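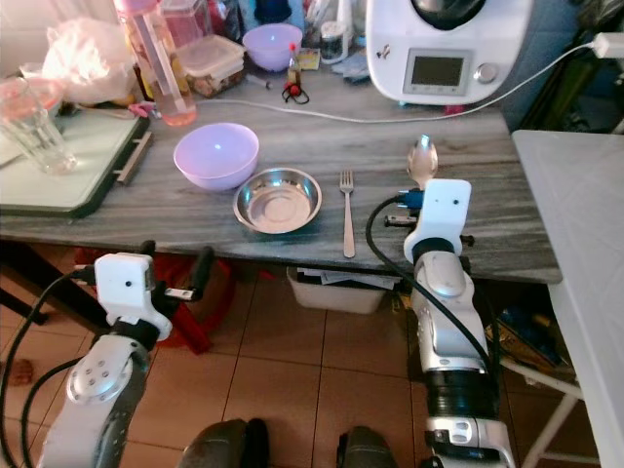
Photo: Shuk-fan Tseng / Skaltside Kitchen

Section 2. Setting Out a Work Table

This section covers the gray work tables in the main room. It applies to all baking and cold-prep sessions. For the stove side, see Section 4. For dishwashing and storage, see Section 8.

Each table is set for one person. Set it out before the ingredients come in from the pantry, and leave the front of the table for the bowls and flatware.

What you need

Plastic bowl, round, lavender
Stainless steel bowl, shallow, with rolled rim
Fork
Spoon
Countertop appliance, white, with knob and display
Two dishcloths (one damp, one dry)
Table card from the folder by the door

The bowls are kept on the open shelf under the window. Forks and spoons are in the top drawer, sorted. If the drawer is short, take more from the Ciltance box in the pantry and put the same number back at the end of the session.

2.1 Preparing the tabletop

1. Clear the table completely, including anything left from an earlier session. Lost items go in the basket at the sign-in desk.

2. Wipe the top with the damp cloth, working along the grain pattern from one end to the other. Crumbs collect at the back edge, so finish there.

3. Dry the top with the second cloth. Bowls slide on a damp surface.

4. Check that the table stands level. If it rocks, turn the foot at the low corner by hand until it stops. Do not fold paper under the leg.

Caution: Do not use scouring pads or powder cleaner on the tabletop. A dull patch cannot be polished out.

2.2 Placing the appliance

The appliance goes toward the back of the table, on the right-hand side, with the front panel facing the person who will use it. The display and the knob should both be easy to see and reach over the bowls.

1. Check that the appliance is unplugged and switched off.

2. Lift it with both hands under the base. Do not carry it by the lid or by the knob.

3. Set it down and slide it back until there is a hand's width between it and the rear edge of the table. The cord must not be trapped under it.

4. Run the cord to the nearest wall outlet, behind the table. Do not run it across the front.

5. Leave it unplugged until the session leader asks for power.

Note: The maker's booklet is in the drawer with the table cards. Follow the booklet for assembly, settings, and maximum fill. The steps in this section deal with position only.

Caution: Two people should move the appliance if it has to come down from the high shelf. Ask Tsz-kin Liu or whoever is on the desk.

2.3 Placing the bowls

1. Place the lavender plastic bowl near the front center of the table. It is used for the main mix and should be closest to the person working.

2. Place the stainless steel bowl just to the right of it. Leave enough room to get your fingers around both rims.

3. Look inside each bowl before you leave it. Both must be empty and clean. The shiny inside of the plastic bowl shows grease more clearly if you tilt it toward the light.

4. If a bowl feels greasy, wash it again. Egg whites will not whip in a greasy bowl.

The steel bowl is shallow. Use it for flour, sugar, grated cheese, and other things that will be added a little at a time. Liquids go in a measuring cup, which comes out with the ingredients.

Caution: The plastic bowl is not for hot liquids. Let melted butter or syrup cool before pouring it in. Do not put the steel bowl in a microwave.

2.4 Placing the flatware

1. Lay the fork to the right of the steel bowl, straight, with the tines pointing to the back of the table and the handle toward the front edge.

2. Lay the spoon beside the fork, the same way around.

3. Keep both handles behind the edge. A handle that hangs over will catch on an apron.

The fork is for beating eggs and breaking up lumps. The spoon is for stirring and tasting, but never both with the same spoon – take a clean one for tasting and drop it in the wash tub afterward.

Note: Left-handed cooks may reverse the whole front row. Move the steel bowl and the flatware to the left of the plastic bowl and leave the appliance where it is. The outlet is on that side.

2.5 Final check

Stand at the front of the table as if you were about to start. You should be able to touch both bowls and the flatware without leaning. Nothing should need to be moved to reach the knob.

Put the table card at the back left corner, write your initials on it, and tell the session leader the table is ready. Birsen Yaman keeps the list for morning sessions. Pei-shan Wei keeps it for afternoons and evenings.

2.6 Common problems

The bowls keep sliding.
The tabletop or the bottom of the bowl is damp. Dry both. If the plastic bowl still moves during hard stirring, put a folded dry cloth under it.

The display cannot be read from the front.
Turn the appliance slightly toward the user. In December the low sun comes in along that wall during the afternoon, and the blind may need to come halfway down.

The cord does not reach.
Move the table closer to the wall. Extension cords are not allowed in the main room.

There is no room for the measuring cups.
Move the steel bowl back a little, but keep it in front of the appliance. Do not stack the two bowls.

A piece is missing or damaged.
Write it on the back of the table card and take a replacement from the shelf. Bent forks go in the repair box. Cracked plastic bowls are thrown away, even if the crack is only in the rim.

2.7 Clearing the table

1. Turn off the appliance and unplug it before you touch anything inside it.

2. Scrape the bowls into the food-waste pail, then take the bowls and flatware to the wash tub together.

3. Wipe the outside of the appliance with a well-wrung cloth. Go gently around the knob and the display. Never rinse the base under the faucet.

4. Repeat steps 2 and 3 of 2.1 for the tabletop.

5. Return the table card to the folder.

Questions about this section go to Ching-wen Tse at the desk. Spare parts for the tables are ordered through Gustier – give the table number and say which foot or edge strip is needed.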